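Tema 2. Incertidumbre de medida y condiciones del taller

Antes de empezar: repasar el tema anterior (patrones y trazabilidad). Sin eso, lo que sigue se entiende a medias.

Ninguna medida es un número solo. Es un número, una unidad y una incertidumbre. Si falta la tercera, el dato no sirve para aceptar ni para rechazar una pieza. Parece obvio, pero en planta se olvida a diario: el operario lee el micrómetro, apunta, pasa a la siguiente.

Un caso para ir entrando en materia. Taller de Ostitz, mes de marzo, un lote de casquillos para Prenerdale. Diámetro nominal 20 mm. Control de entrada midió y dio por bueno el lote; el cliente midió despues y lo devolvió. Mismo plano, mismo tipo de instrumento. La diferencia – la temperatura. Las piezas se habían medido recién salidas del torno, sin dejarlas estabilizar. 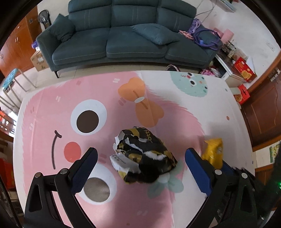 La temperatura de referencia en metrología dimensional es 20 °C. No 19, no «la del taller». Si la pieza está a otra temperatura hay que corregir, y para corregir hace falta el coeficiente de dilatación del material. Acero y aluminio no se comportan igual, ni de lejos. Ojo con las piezas mixtas.

Fuentes de incertidumbre que veremos en este tema:

- instrumento (resolución, calibración, desgaste de los topes)
- pieza: forma, rugosidad, limpieza
- ambiente
- operario – fuerza de contacto, error de paralaje

Enikő Fodor, en sus apuntes de Andlow, añade una quinta, el método. Aquí la tratamos dentro del operario, por abreviar. Volverá a salir en el apartado de repetibilidad.

## 2.1 Error e incertidumbre

No son sinónimos. El error es la diferencia entre el valor medido y el de referencia, y si se conoce, se corrige. La incertidumbre es la duda que queda despues de corregir. Se estima y se declara junto al resultado, siempre en la misma unidad.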